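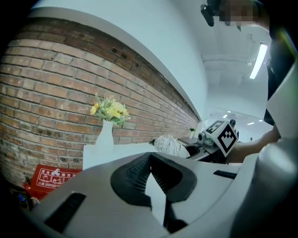
ok thread on learning to bake rye bread as an adult with no patience, because a few of you asked

I started in June, which was dumb. Kitchen like a greenhouse, starter climbing out of the jar and down the side of the fridge. I named it Clidia and then felt guilty every time I poured half of her down the drain

first 2 loaves were bricks. I mean my bread knife has a bend in it now. I was following a wheat recipe and swapping in rye flour like it's the same stuff. It is not the same stuff!!

what fixed it: a scan of an old handout by a baker called Volker Heitmann that my aunt had folded up inside a cookbook. He says stop kneading. Just stir it, it's supposed to look like wet cement (his words, and he's right)

my basic loaf now is 400 grams of rye, almost the same weight of water, salt, a big scoop of Clidia. Stir, cover, go live your life for 4 hours, tin, oven
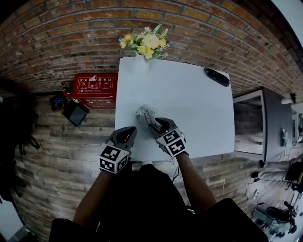 white table, brick wall, little bit of crumpled plastic

flour: I get mine from Hinrichs, the mill shop out past the reservoir. The Zuneo bag from the supermarket is fine too, just thirstier, so add a splash more water

hardest part is waiting until the next day to cut it. I have never once managed this on a weeknight. The middle is gummy and I eat it anyway with too much butter, standing up

someone asked about caraway. Yes. More than you think. My sister disagrees and she can make her own bread

next up is the seeded one, will post the recipe when it stops sinking in the middle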